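# Teaching by hand, in the simulator

Notes and one picture from the remote-control sessions Frauke Rathjen and I ran in January. Everything was done in the Paludik kitchen set, with a person driving the gripper from a desk in the next room. The real arm downstairs was busy with the Albers job for most of the month, so we did the recording in simulation and kept the arm for checking later.

The task is short to describe. Pick up a bottle by the neck, turn it over, hold it, turn it back, set it down. Each go counts as one demonstration. We kept 134 of them and threw away the rest, mostly for dropped bottles or for long pauses while the operator hunted for a better view.

**Controls.** The operator holds a handset and the gripper follows the hand. Turning the wrist turns the bottle. A trigger closes the fingers. Frauke prefers to keep her elbow on the desk and move in small steps, using the clutch button to reset her arm between them. I drive with the whole arm and get tired sooner.

**View.** We worked from the gripper's own view for the turn and switched to the room view for the approach. New operators tend to stay in the room view too long and then close the fingers beside the neck.

**Clutter.** The worktop is filled afresh for each run from a shared pool of objects. Things land at odd angles and the operator has to work over them without knocking them about.
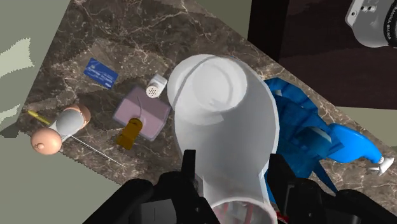 *White bottle held upside down by the neck over the marble worktop, with the blue spray bottle lying next to it.*

The hold is the part that took most practice. Large bottles block a good deal of the worktop from the gripper's view, so you need to have looked at what is underneath before you lift. Joscha Janssen suggested a short stop above the counter before the turn, and we made that part of the instructions from the second batch on.

**Grip.** Neck grips only. Body grips were allowed in the first batch but the recordings didn't mix well with the others — the wrist path is quite different — and they now sit in a folder of their own.

**Length.** Frauke's runs are the shortest and the most alike. Mine vary more. We have left both in, as the Flornov training script wants some spread in the paths. Each run is cut to 330 steps at most, and a run that goes over is dropped at export.

**People.** Seven operators in all, three of them new to the handset. The new ones had a free hour with no recording before they started, and were told to spend it picking up whatever they liked.

**Files.** The kept runs are on the Ilter drive under the task name, with the operator's initials and the batch number. Please don't rename them, the script reads both. Replays can be opened in the viewer at normal speed or stepped through one at a time.

Next on the list is the same task with a cap to unscrew first. Joscha is setting up the objects for it and would like two more operators, Sunday afternoons if possible. Ask him for a handset slot.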